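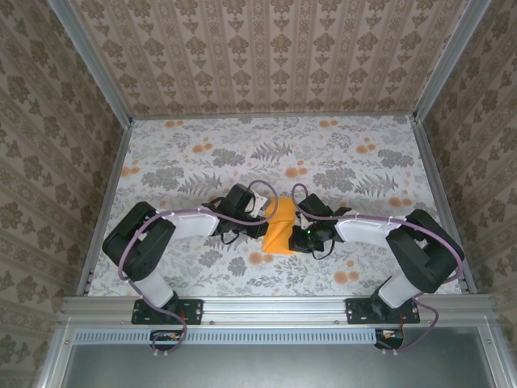 Folded cloth, orange-yellow, on a floral mat.

Last updated: November
Reading time: 7 minutes

Week 2 notes: Grain, drape, and why cloth folds the way it does

Okay, last time we got through fibers and yarns, and I ran out of time before I got to weaving, so I'm starting with the bit I skipped. If you missed class, read the yarn twist pages first or some of this will sound like gibberish.

Woven cloth is two sets of yarns crossing each other. The ones running the length of the loom are the warp. The ones going side to side are the weft (you'll hear older weavers say "filling," same thing). The warp has to be held tight while the cloth is made, and it gets rubbed and yanked the whole time, so mills usually pick a stronger, more tightly twisted yarn for it. The weft has an easier life. It can be softer, fatter, fuzzier, whatever the designer wants.

That one difference explains a lot of what you feel when you pick up a piece of fabric. Tug along the warp and it barely moves. Tug along the weft and there's usually a little give. Then grab two opposite corners and pull on the diagonal, and the whole thing stretches like it was made of something else! That diagonal is the bias. The yarns themselves aren't stretching much. The little squares between them are leaning over into diamonds.

I want everybody to do this with a handkerchief before next class. Do it slowly and watch the weave through a magnifier if you have one. I can talk about shear all day and it won't stick until you've seen the squares lean.

Finding the grain when there's no selvage

The selvage is the finished edge along each side of the cloth, and it runs parallel to the warp. Great if you have it. On a cut scrap you don't, so:

Snap test. Hold the scrap in both hands a few inches apart and give it a quick pull. The warp direction tends to make a sharper, higher sound. Weft is duller. (This works nicely on cotton and linen, less well on anything fuzzy, and I've never gotten it to work on chiffon.)

Unravel an edge. Pull out a yarn from each direction and compare them. More twist usually means warp.

Count. Warp is often the more closely spaced set. Often, not always. Poplin will tell you the truth and some furnishing fabrics will lie to your face.

If the three tests disagree, write down that they disagree. Please don't just pick the answer you like. I mark the reasoning on the swatch sheets more than the result.

Drape

Drape is how a cloth hangs under its own weight, and it comes down to a tug of war between weight and stiffness. Heavy and limp gives you deep, soft folds. Light and stiff stands out on its own, like organza. Light and limp slithers. Heavy and stiff is canvas, and canvas doesn't want to do anything you ask.

The classroom way to measure it is to lay a circle of cloth over a smaller round stand and look at the shadow it throws. A big shadow means the cloth is holding itself out, so it's stiff. A small wavy shadow means it has collapsed into folds. Our stand is the old Lusholm one with the wobbly top, so check it's level before you trace anything. Trace on the plain brown paper, cut the shadow shape out, and weigh the paper. I know it sounds silly. It works really well and it's faster than counting grid squares.

Two of the swatches in the Bendari box are the same cotton, one with starch and one without. Do those first. You'll get a nice big difference and you'll know your setup is behaving.

Folds and creases

People use these words like they mean the same thing, and for this course I need you to keep them apart. A fold is just cloth bent over on itself. Open it up and it may go flat again. A crease is a fold that has stayed. The fibers on the outside of the bend got stretched, the ones on the inside got squashed, and they've settled into their new shape.

How fast that happens depends on the fiber. Wool springs back, and hanging it in a steamy bathroom will take out most of what a suitcase did to it. Linen creases if you look at it wrong. Cotton is somewhere in between and changes its mind a lot with humidity. Polyester holds out at room temperature but if you press a crease in with a hot iron, it's going to be there for a very long time. That's how permanent pleats are made: fold, heat, cool while still folded.

Water matters too. In cotton and linen, moisture gets in between the molecules and lets them slide past one another. Let the cloth dry while it's bent and they lock up in the bent position. So a damp tablecloth left in a heap will dry into a heap. Same principle as a damp press on purpose, only you don't get to choose where the lines go.

One more thing on folding for storage. If you fold the same piece along the same lines for years, the yarns at those lines take all the wear, and old tablecloths very often split right along them. Refold along different lines now and then, or roll the piece on a tube. For the Dvorak linens in our study collection we roll everything that's long enough and pad the folds on the rest with acid-free tissue.

For the lab

Bring 12 swatches, mounted, with the warp marked by an arrow in pencil. Pencil, please, ink bleeds. At least one should be cut on the bias on purpose and labeled that way. If you're short on fabric, Altero has a remnant bin near the register and they're used to our class digging through it.

The written part is 800 words on one fabric of your choice: what it's made of, how it hangs, how it creases, and what you'd make with it. Write it like you'd explain it to a friend who sews a little. You don't need to put in formulas.

Knits are next. Bring an old T-shirt you don't mind cutting up.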